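Gripper Comparison Trials: Frequently Asked Questions

Last reviewed Tue 11 May

What is being compared?

The trials compare two sets of gripper fingers, the Nurkex and the Momard, fitted in turn to the same pair of arms. The controller is supplied by Priltamix and remains the same throughout. Results for the controller itself are published separately.

Which tasks are included?

There are 3 tasks in the present round: writing on a whiteboard, wiping it, and moving a round magnet from one part of the board to another. Folding and pouring were considered and have been held over until October.

How is the board prepared for a writing trial?

The whiteboard is laid flat on the table between the two grippers. Letters are written in black marker, and a gap is left wherever a letter is to be added. For the alphabet task the operator confirms the starting letters on the trial sheet before the arms are enabled. 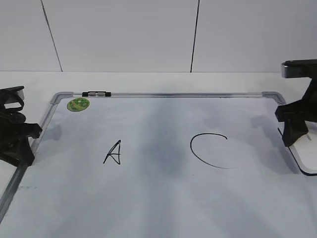 Operators should allow the arms to return to their rest position between attempts. An attempt begun from any other position is recorded as void and does not count towards the total.

Must the board be fully clean before each attempt?

No. Light smudging from earlier wiping is accepted, provided that the letters can be read by the operator. Cleaning fluid is used at the end of the day only. Requests for a fresh board should be sent to Saron Gebru.

How many attempts are made with each set of fingers?

Each set completes 200 attempts, of which 70 are writing attempts. Almost 3,000 attempts from earlier rounds are held in the archive, but these were made with a different controller and should not be quoted alongside the present figures.

How is a letter judged?

Two assessors score each letter separately for shape, size and position. Shaky strokes do not lead to a lower mark if the letter is plainly legible. Where the assessors disagree, Gisela Domínguez makes the final decision. 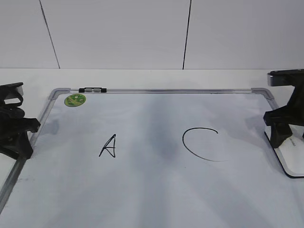
Scores are entered on the same day. Corrections may be made until the weekly file is closed, after which a written request is required.

May visitors handle the grippers?

Visitors may handle detached fingers under supervision. Fitted grippers may be touched only when the arms are powered down and Tolera Tsegaye has signed the safety sheet.

Will Maruyama fingers be tested?

An application has been received and is under review. No date has been set.

Whom should I contact about the results?

Please write to Adanech Teshome, stating the round and task concerned.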